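4. The build, and the laundry bag

4.1 Why a gripper you hold

The hand-held grippers described in this section were built in the evenings at the Pomare workshop, which consists of two rooms, a bench shared with a bicycle repair group and a heater of firm opinions. We had no arm at that stage. What we had was a plan to record a person doing household jobs through the same jaws a robot would later use, and to buy the arm with whatever money was left. There was none left, so the jaws received rather more of our attention than they would have done otherwise.

The pair is known as Gredano. The name was on the lid of the box in which the first set of parts was kept, and by the time anyone proposed a better one it was already in all the file names. The design went through 5 revisions between January and the version reported here. Revisions one to three differ mainly in which part snapped. In the fourth, Bhardwaj moved the pivots outwards and fitted brass at the joints, after plain plastic holes had worn oval in a single week of use. The fifth changed the linkage so that both fingers travel the same distance, a property we had claimed for all the earlier ones.

4.2 Choice of task

We wanted something soft, cheap and able to humiliate the equipment without damaging it. Towels were too easy. A fitted sheet was tried once, and the recordings have been kept for their effect on visitors. We settled on white mesh with a fastening edge. Mesh gives way under the jaws, shows the table through itself and refuses to lie in the same shape twice, so any method that relies on finding a tidy outline is in for a long afternoon.

The task has two parts. In the first, the operator approaches the cloth with the jaws open and takes hold of an edge. In the second, both grippers hold the edge band at separate points and draw it straight. Fig. 6 shows moments from the work.

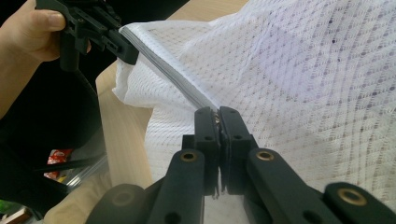
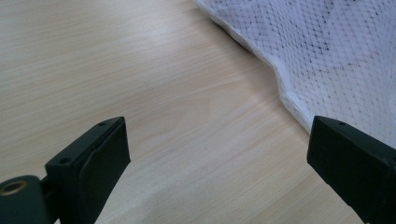
Fig. 6. Gredano grippers and white mesh fabric on the wooden table. First picture: two grippers holding the grey band at the edge of the fabric. Second picture: the fingers apart, with the right fingertip at the folded edge.

4.3 What the jaws see

Each gripper carries its own camera, and the view is a humble one. The fingers are always the largest thing in it. This suits our purpose, as the position of the cloth matters to us only in relation to the fingertips, but it means that a good part of every recording is a study of our own plastic. Arabzadeh spent two weeks trying to mask the fingers out before trying the same training run with them left in, which did better. The masking code is available on request and we would be surprised to receive one.

Pale mesh over pale wood was not a deliberate test of contrast. The table was the table. When the light is strong the wood glares, and the weave and the grain come out at much the same brightness. We considered a dark cloth underneath, and rejected it on the grounds that people do not generally put one down before doing their washing.

4.4 Procedure

Two operators recorded 60 attempts between them. The cloth was picked up and dropped before each attempt to keep us from arranging it helpfully, a habit we had both denied having until we watched the early recordings. An attempt was stopped if the operator touched the mesh with a bare hand, or if either gripper had to be put down. Of the 60, we threw out 16: most for slack cables, and a few for language on the audio track that we did not wish to share with the Lovard group, who had kindly offered to check our labels.

Grip force was not measured. The trigger is sprung, and the operator squeezes until the cloth stops sliding or the wrist complains. Readers used to the instrumented hand from Drunalberg will find this crude. It is also repairable with a screwdriver, and on the evidence of the parts log in the appendix it needed to be.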